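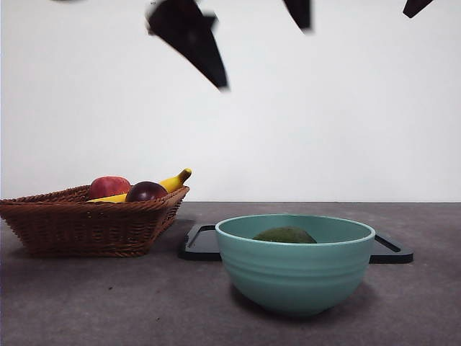 The avocado is my favorite thing to test with, and it's also the reason I've been in a bad mood since Monday.

If you read my post from April you know where I was: one arm, one table, a pile of scripts called things like run_final_b, and a planner that I had to restart whenever I changed a gripper width. Since then I've moved nearly everything over to Zein, which is the task runner I've been poking at on evenings and weekends. It takes a list of steps (go above, open, go down, close, lift, move, let go), checks each one against what the cameras think is going on, and either carries on or backs up and tries again. That last bit is where all my time goes!

So, the bad mood. I keep two ideas of where everything is. One comes from the fixed camera that looks across at the table, and one comes from the little camera on the wrist. Most of the time they agree well enough that I can just average them and go get coffee. But with fruit sitting down in a deep bowl, the side view only gets a sliver of it over the rim, and my detector happily fits a whole object to that sliver. It puts the center way too high. Then the arm closes its fingers on air, the step check says "nope, nothing in hand," Zein backs up, asks the same camera the same question, gets the same answer, and does the whole sad dance again. I had it capped at 2 retries, thank goodness.

The wrist camera should fix this, because from up there you get a proper look down inside. And it does, sort of. The trouble is that I was grabbing whatever picture happened to be newest when the planner asked, and the newest one was often taken while the arm was still swinging. Everything turns to streaks.

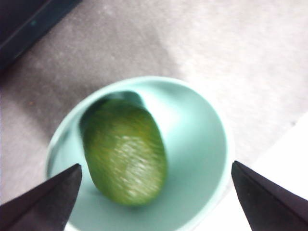
Streaks are bad enough for finding edges, but the worse part is the timestamp. I was pairing each picture with the arm pose at the moment the picture arrived at my code, when I should have been using the pose at the moment it was taken. If the arm is parked, who cares. If it's moving, you've just told the planner that the fruit is somewhere it isn't, and you've told it so with a lovely high confidence score. I spent two whole evenings tuning the detector before I thought to look at the clock. Two!

What I have now is pretty simple. There's a small buffer that holds recent arm poses, and when a picture comes in I look up the pose that matches its own timestamp and fill in between the two nearest ones. If the arm was moving faster than a limit I set, the picture still gets logged but the planner never sees it. I also added a step type called "settle," which just waits until the joints are quiet and then asks for a fresh picture. It makes each pick a little slower and I do not mind one bit.

(Side note for anybody doing this at home: check whether your camera driver stamps pictures at the start or the end of the exposure. Mine stamps at the end. I only found that out by reading the source.)

The other change is to the way the two views get mixed. I used to have one trust number per camera, typed into a config file and never touched again. Now it's per object, and it depends on how much of the object the view can get. Stuff poking up out of a basket, like an apple, the side camera is great at. Stuff down in a bowl, the wrist camera gets nearly all the say, and the side view only gets to vote on left and right. I'm guessing how much is hidden by comparing the outline with the size I expect for that kind of thing, which is a bit hacky, but fruit is forgiving that way.

To check it I've been replaying old logs through the new code, which is the nicest thing about Zein and the one piece I'd hang on to if I threw out the rest. It takes 1259 saved looks at the table, runs them through the detector and the mixing code with the motors out of the loop, and shows me where the answer moved compared to the last version. Sort by biggest change, scroll, squint, swear, repeat.

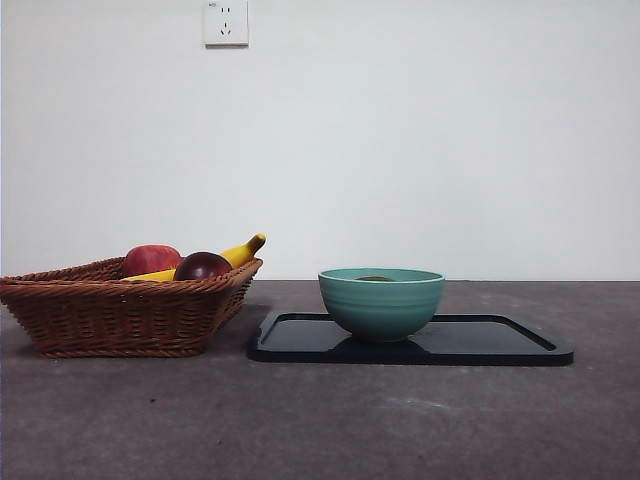
Looks with the arm out of the way turned out to be gold for this, by the way. With nothing hanging in front of the objects, they make a good baseline, and I can compare every later look against them. If the basket seems to have jumped but the program never touched it, then it's my math that's off. I've got a check for that now and it has already caught one bad calibration file.

Still on the list: the planner treats the rim of a bowl as a thin ring, and it needs to be something chunkier so the fingers keep a decent gap on the way down. I also want the retry logic to ask a different question the second time, maybe from a new wrist angle, so that a wrong answer doesn't just come back again. And the log viewer chokes if I load more than 3000 entries, which is my own fault for drawing every single one of them.

I'll put the pose buffer up with the rest of the code once I've cleaned out the print statements. There are a lot of print statements.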